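Zisico Alimentación Colectiva - Servicio de Información
Mar 27, 2020

1/ Iniciamos hoy la publicación de las pautas revisadas para la preparación de la fruta de media mañana en los comedores de Warora y Studdale. Las recomendaciones se dirigen al personal de cocina y a las familias que preparan la ración en casa.

2/ La revisión ha sido coordinada por Parvaneh Shirazi, responsable de nutrición, con la colaboración de Kastriot Omerović, jefe de cocina del centro de Studdale. Sustituye a la hoja distribuida en noviembre, que deja de tener validez.

3/ Lavado. Las fresas se lavan enteras, con el pedúnculo puesto, bajo un chorro suave de agua potable fría. No deben dejarse en remojo: absorben agua, pierden firmeza y se conservan peor en el recipiente.

4/ Las cerezas se lavan igualmente con el rabillo. Se retiran las piezas abiertas o con manchas blandas antes de pasar a la mesa de preparación, y no después.

5/ Secado. Se utilizará un paño de algodón limpio, de uso exclusivo para fruta y verdura, o papel de cocina. El paño se cambia en cada turno y se lava a 60 grados como mínimo. Los paños de manos y los de superficies se guardan aparte.

6/ Recipiente. Se recomienda un envase rectangular transparente, de esquinas redondeadas, que facilita la limpieza y permite comprobar el contenido sin abrirlo. La fruta se coloca en una sola capa, sin presionar.
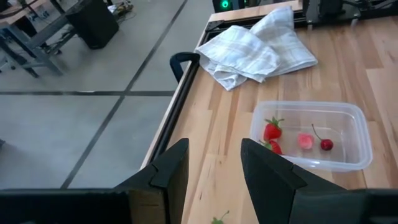
Fresas y una cereza con su rabillo en recipiente transparente; detrás, el paño sobre la mesa.

7/ Mesa de preparación. Las superficies de madera se admiten únicamente para apoyar recipientes, nunca para cortar. Se limpian con agua y jabón neutro, se aclaran y se secan de inmediato en el sentido de la veta.

8/ Corte. Las fresas se sirven enteras a partir de primaria. En el aula de los más pequeños se retira la parte verde y se cortan en cuartos a lo largo. El corte se realiza en el momento de servir.

9/ Cerezas: se recuerda que no se ofrecen enteras a menores de 5 años. Para este grupo se deshuesan y se parten, y una segunda persona revisa cada ración antes de que salga de la cocina. Esta indicación no admite excepciones.

10/ Conservación. La fruta lavada y seca se mantiene en frío y se consume en el mismo día. Lo que haya permanecido en la mesa durante el servicio no vuelve a la cámara.

11/ Etiquetado. Cada recipiente lleva la fecha de preparación y las iniciales de quien lo ha llenado. La etiqueta va en la tapa - no en la pared del envase, donde impide ver el interior y deja restos de adhesivo.

12/ Se han impreso 500 ejemplares de la hoja resumida, que se entregarán a través de la secretaría de cada centro. El almacén de Ormsby dispone de recipientes de repuesto para las cocinas que los soliciten por el cauce habitual.

13/ Las consultas sobre alergias y dietas especiales se dirigen por escrito al servicio de nutrición, a la atención de la Sra. Shirazi. Rogamos no tramitarlas por esta vía. La próxima serie tratará los cítricos y la manzana cortada.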